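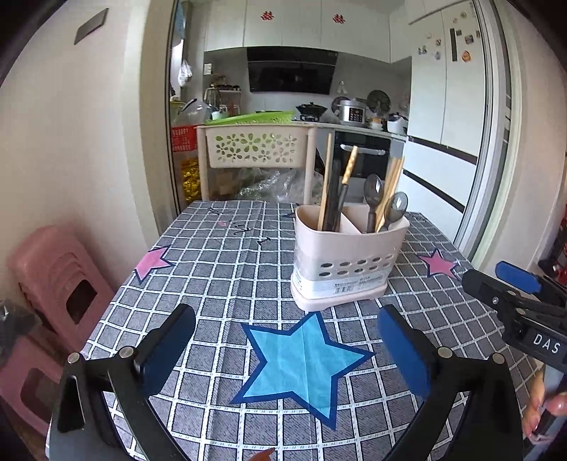 The Sevadow cutlery stand is a countertop holder for the utensils a household reaches for at every meal. It is molded in plastic, stands upright on its own base, and needs no hooks, tray or wall fixing. The inside is divided into compartments, so spoons can be kept apart from chopsticks, and the beige goes well enough with a patterned tablecloth like the checked one with the stars. The row of oval holes along the lower half lets air in where the handles sit.

Wirix sells the stand singly and in cartons of 8. The single stand is item 439 in the kitchen list. Cartons are meant for lunchrooms, guesthouses and small cafes, and ship flat on a half pallet with other kitchen goods if you order them together.

## What it holds

Table spoons, soup spoons, forks, butter knives and chopsticks all stand upright. Long wooden chopsticks lean a little against the rim. For most families one stand covers daily use, with the rest of the set left in a drawer.

It is not meant for heavy cooking tools. A ladle or a cast metal spatula will make it top-heavy, especially if everything is loaded to one side. For those we stock the Juntunen crock, which is taller and made of stoneware. Sharp knives should go in a block or on a rack.

## Care

Wash by hand in warm water with dish soap. A bottle brush reaches the corners of the compartments. The stand can go on the top rack of a dishwasher at up to 60 °C, but skip the heated drying cycle.

Let utensils drain for a minute before putting them back. If you regularly put things away wet, set the stand on a saucer or a folded cloth, and rinse the inside once a week. Wooden chopsticks should be dry before they go in.

The label near the base peels off more easily after soaking. Any glue left behind comes away with cooking oil and a soft rag. Please don't use scouring powder, it dulls the surface and the marks don't come out.

## Customer notes

> I bought one for the kitchen table and then a second for my mother. We eat with spoons and chopsticks both, and they used to end up in one heap in the drawer. No complaints so far. The compartments could be a bit wider for big serving spoons.
>
> Birutė Mockus

> Good size. I keep it out all day and move it to the counter when we need the table for homework. Mine came with a small rough spot on the rim and Wirix sent a replacement.
>
> Sylvie Landry

## Ordering

Orders under 49 dollars ship at the standard parcel rate, which is shown at checkout. Larger orders ship free from the Evberg warehouse. Cartons leave the warehouse twice a week and single stands go out most working days.

Beige is the regular color and is in stock. A gray version is due back in February and can be reserved now, with payment taken when it ships.

Returns are accepted if the stand is unused and still has its label on. If it arrives cracked, keep the box and send us a photo with your order number.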